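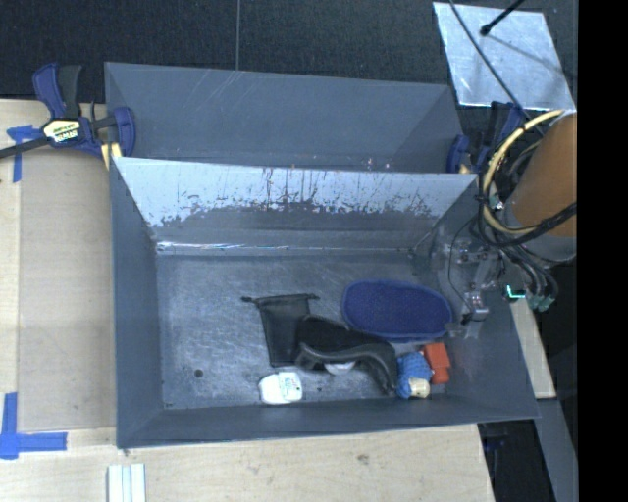
Front bin, second bin behind it

Ticket 79 - Marks on the inside wall of the gray bin, question about cleaning
Opened by: Reece Marsden
Assigned to: Liam Mottram
Product: Tuvach storage bin, large, gray
Status: Closed

Reece, Thursday, 9:15
Hello. We have two of your large gray bins in our storage room at Birkett. We use them for small household things which come back to us and must be checked before they go on the shelf. The front bin has a problem on the rear wall inside. The upper part is pale, then comes an uneven line of dark flecks, and under this line the wall is darker gray. There are also vertical streaks and drips. The floor is scuffed.

My question is if this is dirt, or if the surface itself is damaged. I would not like to put soft things in a bin which gives off color. At the moment there is a black pouch with cord in it, a dark blue oval thing with a mesh-like middle, a blue ball of yarn or similar, and some smaller pieces.

Liam, Thursday, 10:40
Thank you for the picture, it helps. Can you please tell me three things:
What was in the bin before?
Which cleaner did you use?
Does something come off when you rub the wall with a dry white cloth?

Please take the contents out before you try anything. The white container near the front should be checked also, in case it has a liquid inside.

Reece, Thursday, 11:29
I emptied the bin. The white container is closed well and nothing came out of it.

Before, the bin was used by a colleague for rinsing paint trays. I did not know this when I wrote the ticket, I am sorry. The cleaner was Vamomis, the normal one for floors, mixed with warm water. I rubbed with a dry cloth at the dark line and the cloth became a little gray. On the pale part above, the cloth stayed clean.

Liam, Thursday, 11:50
Then I think it is old residue from the rinsing water. The ragged line is probably where the water was standing. Please try this:
1. Put warm water with a little dish soap up to 3 cm over the dark line.
2. Leave it for 15 minutes.
3. Wipe with a soft sponge, from the top to the bottom. No steel wool, please - it makes scratches where the dirt stays.
4. Rinse, dry, and do the cloth test again in the same place.

The pale scratches on the far wall of the second bin will not go away with washing, but from what I can see they are faint and you can use it as it is.

Reece, Thursday, 14:20
Done. The drips are almost gone. The dark line is thinner but I still see some flecks. The cloth is clean now, also in the corners and along the fold at the bottom.

Liam, Thursday, 14:35
If the cloth is clean, you can put the things back. The remaining flecks are a stain and do not come off on fabric. For the yarn I would still use a bag or a Gelenus liner, the medium size fits on the floor of this bin.

Reece, Thursday, 15:05
I ordered the liners. Until they come, the pouch and the yarn stay on the shelf and only the hard pieces go back in. You can close the ticket.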